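Lerkton Library Brings Back Its Winter Reading Swap

October 28, 2020

Good news for anyone who has already read everything in the house – the Lerkton winter book swap is back, and this time it runs for 11 days instead of a single afternoon! Doors open in the first week of November at the old Hesard building on Chávez Street, and you can drop in any time before 6 p.m.

The rules are as easy as ever. Bring a book, take a book. Paperbacks, cookbooks, picture books and big heavy art books are all welcome, and if you have nothing to trade you can still take up to 2 home with you. Over 800 titles have come in already (the mystery shelf is looking wonderful), and there is a whole box of travel writing from the Lutesov estate, with some lovely old maps folded inside the covers. 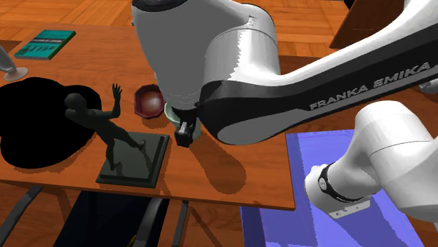
Sandra Blackburn wrote to us that she found her favorite novel at the last swap, read it in two nights and has been pressing it on her neighbors ever since. She would like to see more large-print books this year, and she is bringing a bag of her own to get that shelf started.

Large print will have its own table by the front door, so please do add to it. Shirley Entwistle is reading aloud for children on opening morning – a chapter from a sea story, plus a poem or two if there's time. The reading room holds 61 people, so come early if you want a seat near the front. Masks are required inside, and books can be left in the bin by the side entrance if you would like to give without coming in.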